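4.2 Declaring Authorship and Pen Names

Complete this section before uploading a manuscript to the Mereo submissions portal. Entries cannot be edited after the judging list is issued in May.

1. Sign in and select Entrant Details.

2. Enter your legal name in Field 2. This name is not shown to judges.

3. If the work will appear under another name, enter it in the Pen Name field. Initials alone are not accepted.

4. Attach a signed authorship statement (Form 3062). Co-authors must each sign a separate form.

Note: Translators are entered under Contributors. See Section 4.5.

Caution: A biographical note that misstates the author's identity or background may lead to withdrawal of the entry.

5. Select Save and Continue. Record the entry number shown.
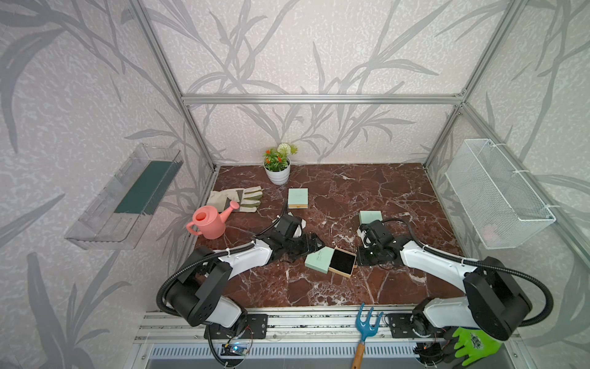

6. Submit any correction in writing to Hrefna Mogensen, Entries Office, within 30 days.

Revised February 2019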